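Nudlow arm, notebook
20th June

Came in on the Saturday to finish the gripper job while the bench was quiet. Prapai had written in the log that the jaw was closing late and that the wrist was buzzing under load. Both are true. I powered up, let it sit for a while, then ran the homing routine twice. Second time it came back to a slightly different place than the first.

Took the horn screw out of the gripper motor. The thread was fine but there was no thread lock left on it, only white dust. Cleaned it, new blue lock, back in. Same for the four on the wrist bracket. One of those turned a good half turn before it bit, so I think that was the buzz.

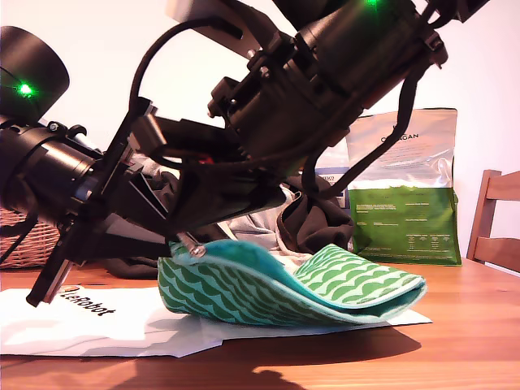
Cable next. The run to the last motor was a bit tight when the wrist rolls all the way over, and Somkiat had already reseated that connector once in the spring. I gave it more slack and moved the tie back one bracket. Rolled the wrist by hand through the full range with power off and nothing pulled. Please don't cinch it down again to make it look neat.

Recalibrated after that. Mid position set by hand, then each joint to both stops. Gripper closed now reads 2000 on the raw count, and I have put that in the config with the old value commented out next to it. Torque limit on the gripper went from 97 down to 25 for the first closes, percent of full. I will bring it up in steps when I trust the stop. Ketsara, if you copy the config over to the Hepburn arm, leave out the gripper line, the horn sits on a different spline tooth there. 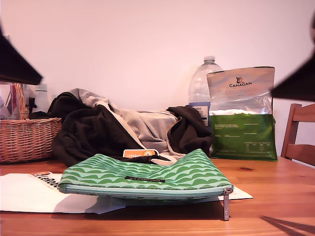
Pick checks are best done on soft things, in my view, because a hard block hides a late jaw. The jaw stops on it wherever it happens to be. With cloth you have to get the height right as well. The green zip pouch is a fair test for this: lying flat it gives the fingers very little to get hold of, and the metal pull hanging off the end of the zipper is something to keep clear of. I'd like it to be the standard piece after any gripper work, before going on to the bigger garments.

Left to do:
Motor temperatures after an hour of cycling. Log them per joint.
Backlash on the shoulder, Fongchan has the dial gauge.
Order horn screws from Flerus, we are down to the last bag.
Raise the torque limit, note each step here with initials.
Full service is due in September, Yupin has the list.

Config is saved on the bench machine under today's entry. Arm parked, supply off at the wall.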